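Student Team at Edbridge Records Cloth-Handling Demonstrations for Zitivach Project
Wed 24 December

The robotics club at Edbridge has moved the Zitivach project into its data recording stage, project lead Maiara Quintana confirmed. The students are building a training set for a two-arm controller that will pick up soft objects and move them in and out of containers. The target is 500 demonstrations, to be completed before the controller is trained for the first time.

Demonstrations are recorded by hand. An operator stands at the table with a gripper in each hand and performs the task at normal working speed. White marker plates on the grippers carry a printed dot pattern, and the position of each gripper is calculated from the plates. The arms themselves are not needed at this stage. Quintana said the club has two arms on order and expects to mount them over the same table in June.

The first version of the project, in the previous school year, used rigid blocks. Results were acceptable for single picks, but the club judged the task too narrow. Fabric was chosen as the replacement. A cloth takes a different shape each time it is dropped, and a grasp point that holds in one attempt may slip in the next.

"With a block you can write down where the edges are," said Sebastião Mendonça, who is responsible for the recording software. "With a cloth you have a heap, and the heap changes when you touch it. The operator decides where to close the jaws, and that decision is what we want in the data."

Six students share the recording work. Each session is limited to 13 demonstrations per operator - a limit introduced after early recordings showed hand motion becoming less steady toward the end of long sessions. Every demonstration begins with both grippers held open above the table and ends in the same position. Files that start or end with the jaws closed are rejected by the software and must be repeated.

Mendonça's program, named Flamow, aligns the gripper positions with the video and flags any segment in which a marker plate is out of view for too long. Flagged segments are reviewed by Tatu Mosoti, who decides whether they can be repaired or should be discarded. The most common fault so far is one plate covering the other when the operator's hands cross.

Faculty adviser Valdir Coutinho said the club will publish the task instructions along with the recordings so that other schools can repeat the work on their own equipment. A student group in Bragança has already asked for the table dimensions and the marker layout.

The trained controller will be entered in the regional student manipulation contest, in the soft objects class. Registration details have not been released.

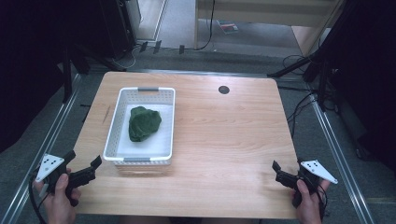 Both grippers open over the table, with the basket and green item in place.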